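Quiénes somos (y por qué contamos lo del fallo)

¡Hola! Soy Itzel Cortés y llevo Stokik junto con Mikkel Ragnarsson y Lama Haddad. Programamos brazos robóticos para que recojan y ordenen objetos en sitios que no son una fábrica: talleres, salas de estar, aulas. Antes de tocar un brazo de verdad lo probamos todo en simulación, y a eso dedicamos la mayor parte del día, entre café y café.

Empezamos con un encargo pequeño de Kragh, que quería un brazo capaz de recoger una mesa de bricolaje. Nos pareció facilísimo (ay, qué inocentes éramos). En junio llevamos nuestro controlador, que se llama Praltine, al laboratorio del cliente. A los 12 minutos el brazo soltó una herramienta en mitad de un giro. La herramienta cayó al suelo, a un paso de donde estaba Mikkel tomando notas. No hubo heridos, pero el susto nos duró semanas y la demo se acabó ahí mismo, claro.

Lo peor vino después, leyendo los registros. Praltine daba por bueno el agarre en cuanto los dedos dejaban de moverse. Si la pieza estaba cogida por un borde, o ladeada, el programa ni se enteraba y aceleraba igual. ¡Y nosotros tan contentos, porque en las pruebas casi siempre usábamos cubos!

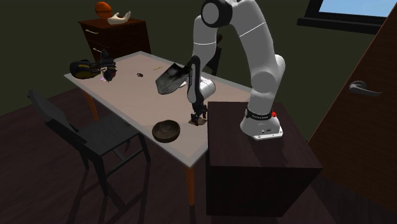

Así que volvimos a la simulación y lo repetimos todo con cosas incómodas: planas, en punta, con el peso mal repartido. Hicimos 3.157 agarres y los revisamos por tandas, discutiendo bastante, la verdad. De ahí salieron siete cambios en el controlador. El que más me gusta es el más tonto: después de cerrar los dedos, el brazo sube un poquito, se para y comprueba otra vez antes de moverse hacia ningún lado. Es más lento y a algún cliente le desespera, pero no lo vamos a quitar.

También cambiamos nosotros. Lærke Briem entró para ocuparse solo de seguridad y puede frenar una entrega sin pedirle permiso a nadie (ya lo ha hecho tres veces, una de ellas la víspera de una feria). Cristian Restrepo lleva el registro de fallos, que enviamos completo a los clientes, con las partes que nos dan vergüenza incluidas.

Ahora estamos en Pustimska, en la planta baja, con el timbre medio roto: si no abrimos, golpea la ventana. Si tienes un brazo que suelta cosas cuando no debe, escríbenos y cuéntanos qué estaba agarrando y cómo. Con eso ya podemos empezar a mirar.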